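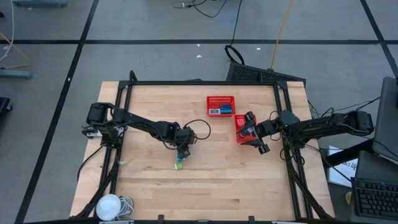

Will the people who pack returns at Tosomari lose their work to the robot arms?

The company says that all packing jobs in Eltdale stay through next year, but the tasks inside these jobs are already changing.

Tosomari receives small goods which customers have sent back, checks them and prepares them for sale again. Until this fall the whole process was done by hand in its building on Fothergill Road. Now a part of the sorting is being moved to a pair of robot arms, which work over a wooden table and red plastic baskets. The project has the name Tida, and it left the planning stage in November.

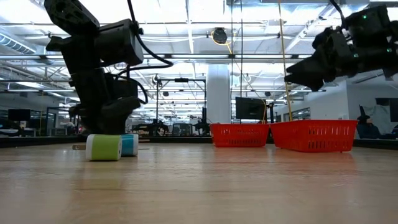

Natalie Lambert
Local business | Eltdale

The first change that the employees noticed was the schedule. Sorting used to begin at six in the morning, so that the packing benches had enough goods when the main shift arrived. With Tida in the program, Tosomari has moved the start to 7, and the early allowance which sorters received for the first hour has been stopped. The company has put a smaller supplement for technical duties in its place. For some workers the sum is almost the same. For those who took every early shift, it is less.

"I like to sleep longer, of course," said one sorter, who has been with the company since it opened and asked that her name is not printed. "But I had planned my rent with this allowance. They told us in a meeting on Tuesday, and on the next pay slip it was gone."

The second change is the work itself. An employee who is assigned to Tida spends the shift next to the arms and at a computer. She prepares the items, looks at how the grippers take hold of them, and writes down every attempt that fails. Small round things which roll away are on the list of difficult items, and so is soft packaging. During the first month of trials the arms made 2,366 attempts to pick something up, and each one was reviewed by a person before it went into the records.

According to the operations office, this review takes more time than was expected. The arms do not yet work at the speed of an experienced sorter, and the office does not give a date when they should. The purpose at the moment is to find out which goods are suitable. Glass is excluded from the trials, and everything that has to be opened and smelled or tried on will remain with people.

Opinions among the staff are divided, and not always in the way that one would expect. Several of the older sorters have asked for a place in the Tida team, mostly on account of their backs and wrists. Lifting and turning small objects for eight hours is harder than it sounds, they say. Some younger colleagues prefer the benches, where they can talk while they work and where the pace is their own. At the computer, one of them said, the day feels long, and the mistakes of the arm feel like his mistakes.

Training has also been a point of discussion. The introduction lasts 2 days and is paid. The written manual was at first available only in English, although many people in the sorting hall speak it as a second or third language. After complaints, the company ordered translations, and these are expected before the next group begins.

The employees would also like to know who decides when an arm must be stopped. Under the present rules any person at the table may stop it, but the restart has to be approved by a supervisor – and in the late hours there is not always a supervisor on the floor. Tosomari has answered that it will name a responsible person for each shift.

A further meeting between management and the sorting staff is planned before the end of the trial period. The supplement, the break times at the computer and the number of places in the team are on the agenda.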